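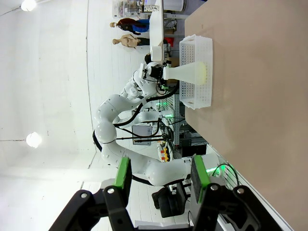

Figure 3. Labware cell on the open day, seen from the right wrist. The other arm holds a pale conical piece by its narrow end, next to the perforated basket.

4.2 What we learned on the open day

We ran the labware cell for visitors one Saturday in March, and I'll admit I was nervous about it! Up to then only our own people had stood near the table. Gráinne Tully from Trandis ran the desk and I did the talking, which mostly meant answering the same thing over and over (no, the arms don't know what a flask is for).

The door counter gave us 397 visitors, and we logged 32 full runs of the glassware task between ten and four. I'd hoped for more, but people kept asking us to stop and go back a step, so we did. All 32 runs are in the Vulholm set along with the 809 we recorded in the lab, and we kept them tagged so anyone can leave them out.

The wrist views turned out to be the crowd favorite. We put them up live and folks would watch the screen and the table by turns, tilting their heads (the views are sideways, and we never rotate them before training either). Kids got it faster than the faculty did.
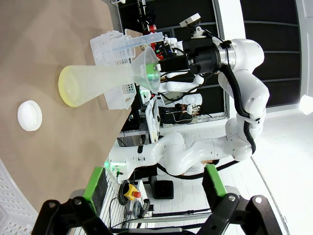
Figure 4. Flask on its side with its neck at the funnel, which the other arm's gripper is holding. A graduated cylinder lies across the rack.

The flask and funnel pairing is the part I'd most like to redo. See-through parts are hard on the Duver grasp scorer, and with people walking past behind the table its scores jumped around a lot more than they do on a quiet afternoon. We come back to that in Section 5.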